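Hortensia Gaete has represented the Wurnwood district for eight years, and for most of that time the former Perner mill parcel has been on her agenda in one form or another. The zoning change was approved in April. We met at her office on Steller Street to go over the terms.

The parcel moves from light industrial to mixed use, with a height limit of 100 feet along the rail line and a lower limit on the residential side. "The step-down was in the first draft and it stayed in," Gaete said. "The developer asked twice to have it averaged across the lot. We said no twice."

Pereyra, the applicant, will build 200 apartments over ground-floor retail. Of those, 22 are set aside at restricted rents. Gaete does not present the figure as a win. "It is what the existing ordinance requires on a rezoned lot of that size, plus two. I asked for more. The city's position was that we could not condition approval on a higher number without putting public money in, and there was no money budgeted."

Parking took up most of the public hearings. The final plan reduces the number of spaces and moves the garage entrance from Steller to the alley. Residents on the east side objected to the alley traffic. Gaete said the traffic study was redone after that, with counts taken at 8 a.m. and again during school pickup. "The second study was better than the first. The first one left out the bus layover."

She was more direct on storm drainage, which she considers the weak point in the agreement. The detention tank is sized for the parcel only - the street itself still drains to the old combined line. "That is a public works item and it has to be funded as one. I have it in next year's request."

Retail leases are the other open question. The agreement caps any single storefront at a quarter of the ground floor, but says nothing on vacancy. "I would write that part differently now," Gaete said.

Demolition permits are under review. She expects site work to start once the utility relocation is signed off, and would not give a month.
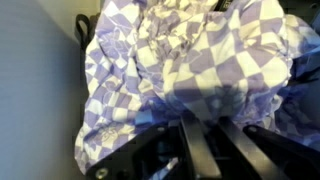
*Checkered cloth in lavender and white, with a faint floral outline.*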